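The Ketchup Lives on the Plate Now

I have a theory that every household owns exactly one set of things that can't be put away. For my parents it was the tax papers. For Gladys Valderrama down the hall it's a sewing machine that has been "just out for the weekend" since April. For me, it's the play kitchen.

I should say the play kitchen came to us secondhand, from Rokeya Bhuiyan, whose kids had aged out of it. She handed over two shopping bags and a look I took for generosity. I now understand it was relief. I paid her six dollars, which she tried to refuse, and then took very quickly.

What was in the bags: fruit, mostly. Some dishes. A mug, the colander, a ketchup bottle, a big basin that was supposed to be a sink. Also a banana peel. Just the peel. I went through both bags twice looking for the banana and there wasn't one. Somebody at a toy company sat down and decided that children want to play kitchen, and that what a kitchen needs is garbage. I can't say they were wrong. It's the most realistic thing in the set.

Anyway, I decided to sort it all out. I had read one of those long articles about tidying where you put everything you own in one place and confront it. The article assumed sweaters, but I figured the principle would carry over to plastic produce. So out it all came onto the big white table, and I stood there with my coffee, confronting.

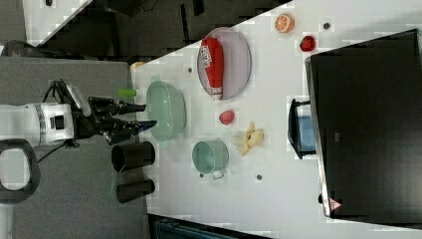 The first problem was categories. Food and dishes, I thought, easy. Then you get to the ketchup. The ketchup is food, sure, but it's also a bottle, and it's taller than anything else in the food pile, so it won't fit in the box with the strawberries unless it goes in at an angle and the lid stays open. I put it down on the plate while I thought this over. That was a mistake. Once a thing has been put on a plate it looks served, and I kept walking past it and feeling that the matter had been handled.

Tahsin Mollah came by to return a drill and gave me his opinion, which I hadn't asked for. Tahsin thinks toys should be stored by size, big things at the bottom, like groceries. I said that by that logic the basin goes first and everything else goes in the basin. He said yes. I said then it's not sorted, it's a basin of stuff. He said, "That's what storage is," and left the drill on my chair.

He had a point, but I was three cups of coffee in and had bought bins. The bins were from Sikder, the discount place near the post office, and they were the stackable kind with the little flaps that snap off the first time you look at them. I got three. One for fruit, one for dishes, one for what I wrote on the label as OTHER, and by lunchtime OTHER was winning.

Here's where I ended up, in case you have one of these sets and are also avoiding your email.

Fruit goes in the smallest bin. The peach, the strawberries, the half orange. I gave the half orange some thought, because a half of something makes you feel like you should be hunting for the rest, and I've made my peace with it being a half. If the other one turns up under the couch, it can come home.

The banana peel is in OTHER. I tried it with the fruit and it bothered me.

The plate goes flat on the bottom of the dish bin and the mug goes on top of it, on its own, with nothing stuffed inside. I learned that one from real mugs.

The colander and the basin were the real fight. They're both big, both oval, both green, and I was sure one would nest in the other, because why else would you make them like that? I turned them this way and that way for longer than I'd like to put in writing. In the end I got them to sit together at a slant, and the lid of the bin rides up on one side, and I've put a dictionary on it.
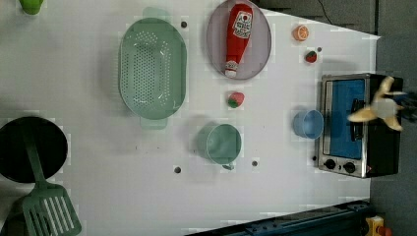
Colander, plate, ketchup, and two strawberries awaiting assignment.

Pei-shan Sin, who has the tidiest apartment of anyone I know, asked me on the phone why I didn't just throw half of it out. I've thought about it. But you can't pick the half. The day I toss the peel is the day somebody small comes over and asks for it by name. My nephew once spent an entire visit ignoring a toy garage that cost me 100 dollars so he could pour nothing out of a cup into another cup. I don't pretend to know what they're going to want.

So the bins are stacked by the bookcase with the dictionary on top, and the whole arrangement lasted until dinner, when I went to look up a word.

The ketchup still doesn't fit. I've left it on the plate, and the plate is now on the shelf over the bins. Gladys asked if it was decorative. I told her it was just out for the weekend.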